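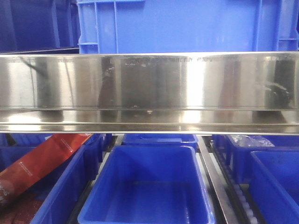 Re: [cell-practice] Clearing rules before a picking run

Hi all,

On November 8, 2022, a list member from the Indville site wrote:

> We're rewriting our start-of-run checklist for the Zein cell and I'd like
> to hear what other sites do. Ours says "work area clear" and that's it.
> Two shifts read that two different ways. One takes everything off, the
> other leaves bins where they are as long as the arm can't reach them.
> Also, do you treat the bins and the bench as one area or two?
>
> We're at 134 runs since April and I'd rather fix the wording now than
> at 2000.

Two areas, please! We had the same one-line rule at Fukham and it drove me up the wall. A row of blue bins with stock in some of them is perfectly fine for a picking run, but "clear" makes people start yanking bins out, and then the positions are off and you're back to teaching them again (ask me how I know).

So for the bins we now say "set" and we spell out what set means. Every bin sits square on its supports. The bin you're going to drop into is empty, right down to the floor of it. Long packs are allowed to lie at an angle, but if one goes up over a rim, a person has to look at it and sign for it before the arm gets power. And loose clear bags get their own line on the sheet, since our vision setup is lousy with them and I'd guess yours is too.

The bench is where we do say "clear," and we mean it.

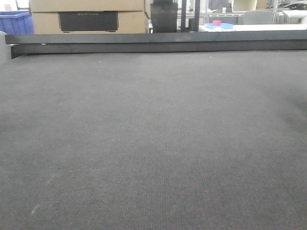 No parts, no tools, no tape, no coffee, all the way back to the rail. Stuff behind the rail can stay as long as it's outside the reach line on your drawing. We argued over that for weeks, because boxes do creep forward, and I still go back and forth on it. Erudance wanted a fixed gap behind the rail written into their copy of the rule, and I can see why, but our room is tight and I know folks would just ignore it.

Lint and scuffs on the mat don't count, by the way. Somebody once held up a start over lint and we had to add a sentence.

The full wording is in section 311 of our site rules. I'll paste it into a follow-up once I've taken the phone numbers out. If you end up with a better word than "set," send it over, I've never loved it.

Cell lead, Fukham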